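3. Rules for a shared work area

The rules in this section were drafted for the tabletop cell at Clundell and revised in July, after 20 operators had worked under the first version. They cover household handling tasks and leave out heavy payloads. Numbering follows the Kariuki guideline, from which the rule on clear zones is taken with small changes.

3.1 Clear zone before approach

No finger may go below rack height until the wrist view shows an open gap between the fingertips. Fixed objects such as racks and holders are entered in the cell map. Loose objects are not mapped and must be checked again at each start. The check is made from the wrist view alone – the overhead map is too coarse for thin wire.
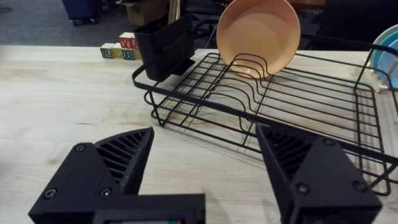 Figure 3. Wrist view over the table, with dish rack, utensil holder and lettered blocks.

Harries and Shemweta argue for a fixed margin of 30 mm on all sides of a mapped object. We kept the margin for rigid items and raised it to 36 mm for wire goods, whose outlines are hard to recover where wires cross their own shadows.

3.2 One arm at a time

When two arms can reach the same part of the table, only one may hold an object there. The other stops with its gripper empty and stays outside the margin until the first has released and withdrawn. Cables count as part of the arm and are included in its swept volume. Both mounting plates are inspected before each session, and the result is entered in the Rostau log. 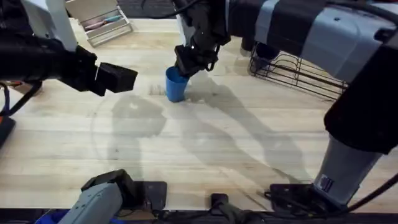

3.3 Grasping thin-walled objects

Plastic cups are taken at the rim. Closing force is limited per object class, and the limit is read from the class table, never typed in by hand. Shadows from the arms can fall across an object and change its apparent edge. An edge estimate made in shadow must therefore be confirmed from a second wrist pose before the fingers close. 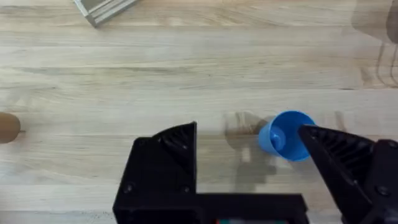 Vol. 9, No. 2

Over 900 logged grasps, the second pose added about 20 percent to the approach time. Boychuk considers this too slow for routine use; we retain the rule for open containers only. Objects near the left and right limits of the wrist view are treated as unknown, even when a class label is returned.

Contact: Imani Owino, Clundell | © 2021 the authors | Back to top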